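Tresham two-arm study: questions we keep getting

Does the 109-trial result mean the method works?
It means the method did well on one table. Every trial used the same few objects, a plate and good even light. I would not stretch it further than that.

What did the policy learn from?
It learned from 2536 demonstrations, all recorded by hand. Estrella Quintero thinks half would have been enough — we haven't tested that. 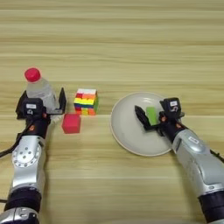 Why score placing and grasping separately?
A block can be gripped well and still end up in the wrong spot. The Hollitz baseline merges the two, so its score isn't comparable with ours.

Will it handle new objects?
I doubt it. Ask again once we've run four unseen ones.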